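Midach Desktop Editor, Version 2: Progress Report to the Cellex Fund
Submitted by Bisht Software
2025-06-21

Summary of the period

Work on Version 2 of the Midach photo editor continued according to the revised schedule agreed in December. The new rendering engine is complete and has replaced the old one in all internal builds. Color management and the file format are close to complete. Work on the plug-in interface is behind schedule, and we request a change to that milestone, set out under Changes Requested.

Rendering engine

All adjustment layers now run on the graphics processor. The team moved 63 filters from the old engine during the period. Two of them, lens blur and grain, give slightly different results from Version 1 when applied at very small radius settings. Documents saved in Version 1 will therefore open with the old form of these filters, and users may convert them by hand from the Layer menu.

Memory use on large files was the main concern raised in the Fund's last review. Tiles that are off screen are now released after 30 seconds. Scratch files are written to the disk chosen by the user, a setting that Version 1 did not offer.

Color management

Wide-gamut and high dynamic range displays are supported in the main window and in full-screen view. Soft proofing works for print profiles. The thumbnail browser still converts everything to sRGB, and this will be corrected before the public beta.

File format

The new document format, Grekaddale, stores layers separately so that a small edit no longer requires the whole file to be written again. The specification has been reviewed internally and will be published under the open license named in the grant agreement. An import tool for Version 1 documents is included in current builds. Export back to the Version 1 format is limited to flattened images.

Testing

The closed beta has 216 registered testers. Most reports concern keyboard shortcuts and the position of the tool palette, which can now be docked on either side. A crash on waking from sleep with a second display connected has been fixed. One fault in the crop tool, affecting rotated images with a locked aspect ratio, remains open.

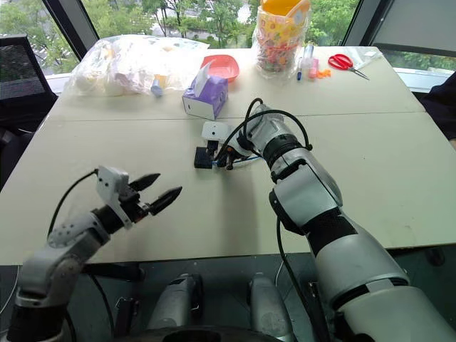 Progress Reports, Issue 2

Changes Requested

We ask the Fund to move the plug-in interface milestone to December. The present design loads plug-ins inside the main process, and a faulty plug-in can close the editor. Separating the two requires changes to the way image data is shared. No additional funds are requested.

Work planned for the next period

Correct color handling in the thumbnail browser.
Publish the Grekaddale specification.
Complete the help pages and translate the menus.
Open the public beta once the crop tool fault is closed.

The statement of expenditure is submitted separately, in the format required by the grant agreement.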